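Wilico Kitchen Notes
Cooking and Keeping Dried Beans

Dried beans are cheap and they keep well, but a lot of people give up on them after one pot of hard ones. Most of the trouble comes from old beans, too little water or a boil that is too strong. These notes cover black, pinto, navy and kidney beans. Lentils and split peas cook much faster and have their own page.

Buying and sorting

Buy from a store that sells a lot of them. Beans that have sat on a shelf for years can stay hard no matter how long you cook them. Look for smooth skins and an even color. A few split ones are normal, but a bag with a lot of dust and broken pieces at the bottom has usually been around a while.

Spread the beans on a baking sheet before you wash them and pick out pebbles, clods of dirt and anything shriveled. Rinse in a colander under cold water.

Soaking

Cover with cold water by three inches and leave overnight. In a warm kitchen, put the bowl in the refrigerator. If I want beans for Friday supper I start them Thursday after the dishes are done.

Quick soak: bring the beans and water to a boil, boil 2 minutes, turn off the heat, cover, and let stand one hour. The skins split a little more this way, so I keep it for soup and refried beans.

Salt in the soaking water is fine and helps the skins soften. Use a tablespoon for each pound, then drain and rinse.

Cooking

Put the soaked beans in a heavy pot with fresh water two inches over the top. Add half an onion and a bay leaf. Bring to a full boil and skim off the foam. Kidney beans need a hard boil for at least ten minutes before you turn them down, and they should not go raw into a slow cooker.

After that, lower the heat until the water barely moves. Set the lid on crooked so some steam gets out. Pintos take 90 minutes on my stove and black beans a bit less. I am at 1,390 feet, which makes very little difference. In the mountains, plan on a longer simmer.

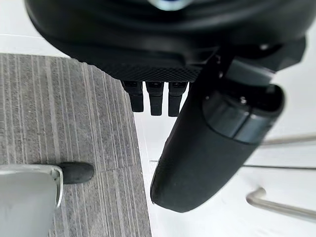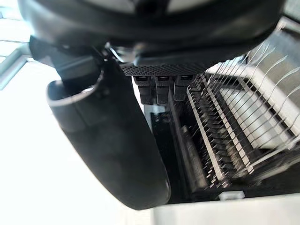
Photos: Studport

Keep a kettle of hot water nearby and top up the pot when the beans start to show. Taste five beans, not one, because they don't all finish together. They are done when all five are creamy in the middle.

Tomatoes, vinegar and lime juice go in at the end. Acid keeps the skins firm, and beans cooked in tomato sauce from the start can take twice as long.

If they won't soften

Hard tap water is a common cause. Try filtered water next time, or add a pinch of baking soda to the pot. A pinch is enough. More than that makes them mushy and gives them a soapy taste.

Storing

Let cooked beans cool in a shallow pan, then refrigerate them in their own liquid. They keep three or four days. For the freezer, fill pint containers with beans and enough liquid to cover, and leave an inch at the top for expansion. Thaw overnight in the refrigerator or heat from frozen in a covered saucepan with a splash of water.

Dry beans go in a jar with a tight lid, away from the stove. Write the month on a piece of tape. I clear out the old jars in September and put whatever is left into one big pot of mixed bean soup, starting the larger kinds first.

Save the cooking liquid. It thickens soup and loosens refried beans better than plain water does.

Next: Tip 19, Getting Burned Rice Off a Pot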